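Ondale 220 single mattress, two months in

We bought the Ondale for the spare room after the old spring mattress started to sag on one side. I sleep in there when I'm on early shifts, so it gets used more than most guest beds.

It comes rolled in plastic inside a tall carton. Two people can get it upstairs without trouble. I cut the wrap with scissors and left it flat overnight, and by morning the corners had filled out. There was a chemical smell for the first few days. Opening the window took care of most of it.

The feel is medium-firm. I sleep on my side and my shoulder sinks in enough to be comfortable. Samah Ait Brahim, who stayed with us for a week in May, sleeps on her back and would have liked it harder. 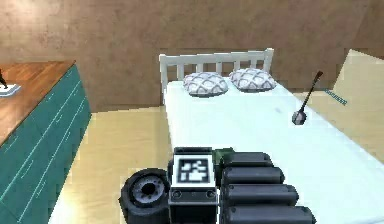 Edge support is the weak point. If you sit down to put on socks, the side gives way and you slide forward a little. The Korkley we have in the main bedroom is better for that, but it costs more and is a lot heavier to turn.

The cover unzips on three sides and goes in the washer on cold. Getting it back on is slow work, and the zipper caught twice. Standard fitted sheets stay put.

Heat was fine through a warm spell. The foam does hold some warmth, so I'd skip the thick protector that Brongate sells with it and use a plain cotton one.

I'd buy it again for a spare room. For every night of the year I would look at something with a stronger edge.

Hala Gaber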